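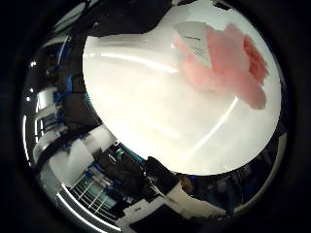

Where on a white container should the label go? On a flat or gently curved part of the side, at the same height on every container in the store, with the text level.

I have held that view since I took over the parts store at Baleck, and I hold it more firmly after a stocktake in December that ran two evenings past its slot. The store has 127 containers in regular use. Most are white, because white was what the supplier had when the shelving went in, and the remainder are blue bins for returns and short-dated stock.

White has one practical advantage: marks show. A red or pink stain on a white surface is visible from across a room, and the same stain on a dark blue one may go unseen for months. The disadvantage is that a white label on a white surface has very little contrast at its edges. On a glossy surface the overhead strip lights add a reflection, and if it falls across small print the reader has to tilt either the container or their head.

Small print is the larger fault. Our old labels carried the part name, supplier code, date received and shelf position, all in the same size. Ashraf Tahiri, who designed them, argued that a label should hold everything needed to identify the contents without a computer. I accept the principle. In use, the reader standing at the shelf wants one item, the part name, and wants it from an arm's length or more. The other three lines are read at the bench, where smaller type does no harm.

The current format puts the part name alone on the top line in 16 point bold, with the rest below in 10 point. It fits the same stock. Hanane Abdelaziz objected that long names have to be shortened, and she is right; the list of permitted abbreviations now runs to 2 pages and needs maintaining. I consider that an acceptable cost.

Angled labels are often dismissed as a matter of appearance. On a single container, perhaps they are. Along a full shelf, a row of labels at mixed heights and angles breaks the line the eye follows, and checking a shelf took up to twice as long in our trial at the Ashour site.

Stains should be cleaned before a label is applied, and a label should never be used to cover one. Adhesive holds poorly on residue, and a covered mark cannot be inspected. If the mark will not come off, the container should be moved to non-critical stock and the mark noted on its record card.

I remain undecided on coloured labels. Bekham uses yellow throughout and reports no trouble with fading, but their store has no windows and ours has a row of them on the south side.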